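March – notebook, Numau trial, second page of it

Picking up where Coralie left off, as she's at Clirville until the end of the month and I've inherited the clipboard. For anyone who's missed the chat: Numau want us to take their wrist camera kit on a paid subscription, and we've got it on loan to decide. It comes as the small camera, a bracket, a long cable and the calibration software. We're using it together with the head view we already had, and the question is whether it's worth paying for on shop shelf and laundry jobs.

Fitting it was easier than I'd feared! The bracket went on with two screws and Ayuba had the calibration done before his tea was cold. The software then insisted on updating itself, which took longer than the fitting did, and I've written to Philomena at Numau to grumble (politely).

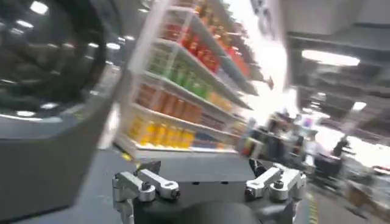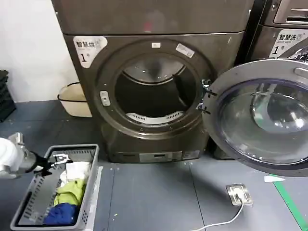
2 min read

So, the wrist view first, the one with the coloured bottles. I love how close it gets, and having both finger linkages in view is going to help no end with lining up a grasp. But look at the smearing on the red caps – we can't read a single label on that top row, and the ceiling lights turn into streaks on the shiny black housing. Fletcher reckons a shorter exposure would sort it. I'd like to see Numau's own settings before we start fiddling, and they've not put them in the manual.

The head view at dryer 1 is much calmer. You can read the stickers on the machines, and the slots in the lint filter show up nicely. The gripper is just over the rim of the basket there, pointing at the white cloth, and I'd be happy to judge the approach from that alone. What I can't judge is depth into the basket, so I do want the wrist camera for that bit.

Log says 367 clips saved and 57 flagged by the software as blurred. I went through nine of the flagged ones with Hemi and we'd have kept 2, so the flagging is a bit fierce, but I'd sooner that than the other way about.

Price: still waiting. Ashby's rival kit is cheaper up front but you do the calibration by hand, and I remember what that was like at Cosside – never again if I can help it.

To do: ask Philomena about exposure and whether the flagging threshold can be changed. Ayuba to find a proper clip for the cable. Hemi to copy the clips off the loan laptop before it goes back.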